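Search this community Enter keywords Go

What should visitors expect at a sorting demonstration?

9/23/22 by Ewan Gourlay

Our residents' association has been invited to send a group to the open day at the Wurine workshop in Hanau. The program lists a robot arm demonstration with small household items, presented under the name Karaki. Several of our members are over 70 and a few use hearing aids. I would be grateful for advice on how close visitors may stand, whether there is seating, and whether the demonstration suits persons with no technical background. The only material enclosed with the invitation was this picture.
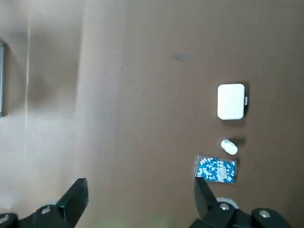

Karaki demonstration: open gripper, with capsule bag and white case

I would also like to know whether the items are changed between groups, as two of our members wish to attend twice.

Rami Salameh

I attended the previous open day in December on behalf of our adult education center and can answer most of these points.

Visitors stand behind a rope. Those who cannot see the table from there may follow the work on a wall screen, which carries the view from the camera on the arm. Groups are limited to 11 persons and each presentation lasts 30 minutes, including time for questions. Chairs are provided on request, and the request should be made when the group registers. The presenter used a microphone, but the room echoes, and members with hearing aids should ask to be placed at the front.

No technical knowledge is required. The presenter explained each step in plain terms and repeated it where asked.
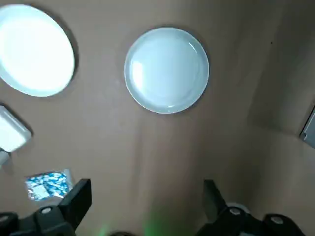

With regard to repeat visits, the choice of items was left to the presenter when we attended, and our second group was shown a different selection from the first. Plates drew the most questions, chiefly about how the arm judges where a rim begins. The arm moves slowly and pauses often. Members who expect a fast display should be told this in advance.

Written questions may be handed in at the desk. Ours were answered by mail within two weeks.

Ellex

Parking is bad, go early. The lot has 100 spaces and it was full when we got there. No idea about chairs.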